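**Gripper opens during pick from divided box, fault log is empty**

**wvanleeuwen** (Wim Van Leeuwen)
March 24, 2021

Hello all,

I have a problem that I cannot solve and I hope somebody has seen the same. We have a two-arm cell with parallel grippers. The task is simple: take coiled wire bundles out of a cardboard box with compartments and put them on the table. The controller is from Clirnen and the gripper drivers are Nolte, the older type.

Yesterday we did a test of 200 picks. 182 were good. In the other 18, the gripper closed, lifted the bundle a small way and then opened by itself. The bundle fell back in the box or on the floor. There is no fault in the log. The arm continues to the place position with nothing in the fingers and says the cycle is complete. 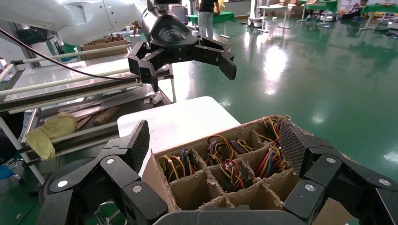
What I did already: I changed the gripper cable, I increased the grip force two times, and I made the lift slower. The slower lift gives no difference. The higher force made it maybe a little better, but I do not trust this because the test was short.

Is it the driver or is it my program?

---

**halfstep**

Which firmware on the Nolte? Before 2.4 they had a timeout on the hold command. If the controller does not repeat the command in time, the driver goes to idle, and idle means open if somebody has set it so in the config. It never writes a fault, as for the driver this is normal behavior.

---

**ikohlhase** (Ingeborg Kohlhase)

I am not so sure it is the timeout. With a timeout I would expect that it happens always at the same moment of the cycle, and more often on the long moves. Wim writes that it opens after a small lift.

Please look at the wires. A bundle of thin wires is soft, and loops can catch on a partition of the box. When the arm lifts, the load on the fingers goes up fast, the motor current has a peak, and the driver may release to protect itself. We had this with bags of small parts in a Birenard cell. It took us two weeks to find.

Can you say if the failures are with special compartments, or everywhere?

---

**wvanleeuwen**

Thank you both. Firmware is 2.2, so halfstep can be right.

But Ingeborg, your question is a good one. I checked my notes and most of the failures are with bundles where a loop hangs over the cardboard. The partitions are also torn on top from so many picks, and I think a wire can hook in there. I did not write down the compartment for every failure, which was stupid of me.

---

**halfstep**

It can still be the timeout. If the controller waits for the "load detected" signal and the wire hooks, the wait becomes longer and then the hold command comes too late. Update first, it costs you twenty minutes. I would not start to build new boxes before that.

---

**ikohlhase**

I do not agree with "update first". If you update and change the behavior, you lose the fault before you understand it. Record the motor current for one failure. After this, update as much as you want.

There is also a second point and for me it is the more serious one. A gripper that opens without a command and without a message is a safety matter. Today it is a bundle of wires. If people can walk near the cell when it is running, you should look at what else this driver will hold in the future. And the arm must not report "complete" with empty fingers. Add a check of the finger width after the lift, and stop if it is wrong.

---

**dridard_user7**

We have the same driver on a Dridard arm. Idle state was set to "open" from the factory on ours, parameter group "standby". I changed it to "keep position" and it has been fine. But be careful, after this the gripper also stays closed at e-stop, so you need a way to free a hand. We put a release lever on it and a label.

---

**wvanleeuwen**

I recorded the current this afternoon. It took a while until it failed, but I have one clean recording. There is a peak at the lift, then the current goes to zero and 80 ms later the fingers open. The hold command from the controller was on the bus the whole time, with no gap.

So it is the overload release and not the timeout, at least in this one. I also found that standby is set to "open" here, same as dridard_user7.

For now the cell runs only at reduced speed and with the width check after the lift. I will order boxes with higher, smooth partitions and ask Nolte why the release does not write a fault.

---

**halfstep**

OK, one recording is one recording, but the zero current is quite clear. I still say 2.2 is too old to run. Please post what Nolte answers.

---

**wvanleeuwen**

I will do it. They told me on the phone that the person for this driver is back in April.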